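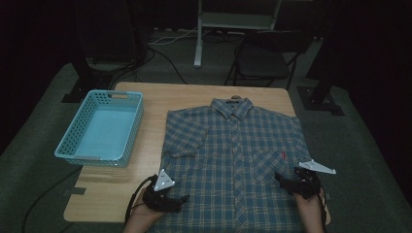
Notebook: Plunitz log shipping, response time gaps

April 17, 2020

Reading time: 2 min

Purpose of the session: to establish why response times recorded by the Plunitz collector do not match those in the Rathore gateway's own access log. The difference was first noted in December and was set aside until the gateway upgrade had been completed.

Setup. One load generator, one gateway node, collector on its default settings except for the flush interval, which was set to 10 seconds. The script was the standard Unow order flow with 200 virtual users. Caching at the gateway was switched off for the whole session.

Run A. The gateway log holds 1,885 requests for the order confirmation page. The collector database holds 657 for the same page and the same period. No errors were reported on either side. Averages differ as expected with so many points absent, and the collector figures should not be quoted in any report until this is settled.

Points are written with a timestamp in whole milliseconds and a tag set made up of page name and host. Two points with an identical timestamp and identical tags are treated as one, and the later value replaces the earlier. The virtual user number is held as a field, so it does not help to keep them apart.

Run B. Virtual user number moved from field to tag. Same script, same load. Counts now agree between the two sources. Memory use on the database host went up and had not leveled off when the run was stopped — this needs a longer test before the change goes into the shared configuration.

Alternative discussed with the Clondlow office: keep the tags as they were and write timestamps in microseconds. It would keep the number of series low, but the load generator clock would have to be checked first. Not tried today.

Open items:
- Repeat Run B overnight with retention set to the project standard.
- Try microsecond timestamps on the spare node.
- Mark the December dashboards as unreliable for page counts.
- Ask Clondlow which version of the collector plugin they are running

Configuration files for both runs are in the project share under the session date. Run A files are to be left unchanged.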